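Stillwood Toy and Parts Library opens its sorting room to the public
August 29, 2020
For immediate release

Anyone who has ever tipped out a drawer of odds and ends to find one missing block will feel at home in the new sorting room at Stillwood. After a long winter of painting, shelving and a great deal of labelling, the room opens its doors next week, and we couldn't be happier to show it off!

Stillwood has lent toys, games and building sets to local families for 11 years. In all that time the sorting was done on a pair of folding tables in the hallway, between the coat hooks and the photocopier. The new room, in the former Fodor print shop on Mandik Lane, gives the work a proper home (and gives everyone else their hallway back).

Mixed returns are the heart of it. Families bring things back in bags, boxes and sometimes a pillowcase, and most of what comes in has drifted away from the set it belongs to. Everything goes into open bins first. From there each piece is picked out, checked and sent to its own shelf, whether it's a single block, a small box with its label still on or something soft and round that could belong to any of six different sets.

"I love a mixed bin," said Ileana Tudose, who runs the sorting room. "You get a bit of every colour and shape in there, and you never quite know what you'll be holding next. People expect it to be dull work and then they don't want to go home."
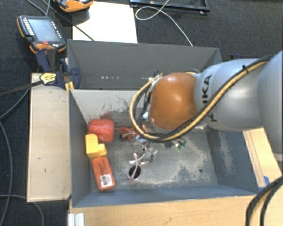
The bins themselves came with the building. They are deep, heavy things with sloping sides, and they carry plenty of scratches and scuffs from their earlier life. We did talk about buying new ones. Géza Jakab, our workshop lead, argued for keeping them, and he won. The slope brings small pieces down to the floor of the bin where they are easy to spot, and a few more knocks won't bother anybody.

Shelving has been built along the two longer walls by local joiners Dastell, with 680 labelled spots for sets, spare parts and the pieces still waiting for a match. Bright colours sit at eye level. Boxes with barcodes go on the shelves nearest the door so they can be scanned in and out quickly, and the puzzle section has finally been given its own corner, with a lamp.

"The puzzle corner was my one demand," said Zsófia Nyitrai, who looks after lending. "I've been finding edge pieces in my coat pockets for years."

Public sorting sessions will run on Wednesday afternoons, with places for 4 people at a time so there's room to spread out. No experience is needed and children over eight are welcome with an adult. Bring a jumper, as the old shop floor stays cool well into spring.

Families with a Stillwood card can also drop in with a description or a photo of a missing piece and we'll have a look through the unmatched shelves. Spare parts are free to cardholders. A repair bench is planned for November, and Helju Pärn would like to hear from anyone with a steady hand and a fondness for tiny screws.

Returns can be left at the side door in any bag or box, up to 30 items per visit. Please take out batteries before you drop things off.

To book a sorting session or ask about a lost piece, speak to Zsófia at the front desk.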